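Slide 4. Sorting at the table

Thanks to Thijs Van Acker for going first. I'll keep to the household end of things and leave the depot to him.

We ran the collection trial in Plistudholm with 100 households. Each was asked to keep empties indoors until the Monday round. Most said the same thing at the first visit: no room for another bin. So we stopped handing out bins and asked people to use a box they already had.

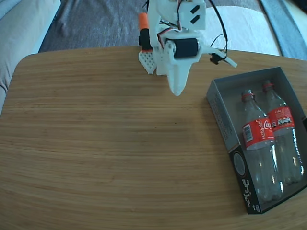
Drinks bottles are the bulk of what comes back, and they take up far more room than they weigh. The box needs to be open at the top and low enough to see into. Lay the bottles on their sides, necks the same way, like the two Coca-Cola ones in the cardboard box. A box that size can stay on a table. Clear plastic goes in with clear plastic, nothing else. Glass is on slide 6.

(Pause. Ask who keeps a box at home. Wait for hands.)

Points people raise:
Caps. Paterson take them on or off. Odham want them off. Check which round you are on.
Labels stay on.
Rinse once, cold water is fine.
Cardboard gets soggy under a sink. Change the box when it does.

Zawadi Lyimo has the leaflet, 26 pages, too long. The short version is being printed for October.

Next slide: the Cleltex sacks. Allow 5 minutes.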